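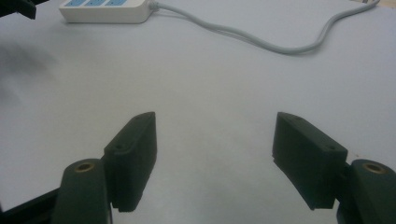 24 Sep 2023

So the gripper has a name now. It's called Choo, after the noise the old motor made every time it closed, and although that motor went in the bin in February the name has stuck!

I spent most of today at Clestwood, the shared workshop I've been banging on about all year, and I'm happy to report that the fingers finally move together. Properly together, I mean. Up to now the left one always got there first and gave whatever I was trying to pick up a good shove before the right one turned up. Fine for knocking over pepper pots, less good for lifting them.

The trouble was in the links. I'd been running the pivots straight through the printed holes, and after 800 open-and-close cycles on the bench they'd gone oval. I put brass rings in the tops of the new links (lovely little things, they press in with a bit of heat from the soldering iron) and the slop has gone. I can wiggle a fingertip with my thumb and feel almost nothing, and I may have done this rather a lot.

The pads are new as well. The last pair were thin and bent outwards on anything heavy, so I made these good and chunky and kept the tips narrow so they can still get in beside small things. They're screwed on, so I can swap them without taking the whole hand apart. Printing them took two goes, as the first lot lifted off the bed while I was out buying milk.

Natalia Quezada, who knows far more about motors than I do, had a look at my code and found I was sending the close command twice. Twice! That explains the twitch. She also talked me into setting a proper current limit, and I let it shut on my own finger to test it. A firm handshake, I'd call it.

Next job is the wrist. I've got the parts for the Sadetti design, the one with the belt, but I keep looking at Veltetti's geared version and wondering. The belt one is quieter and I've already paid for it, so that ought to settle the matter. I also want to run the new links for another 500 cycles before I trust them with a mug, and I need a longer lead for the laptop.

If you've built a belt-driven wrist, do tell me how you kept the tension even. I'm all ears.

2 comments | 2 shares

Contact | © 2023 | Back to top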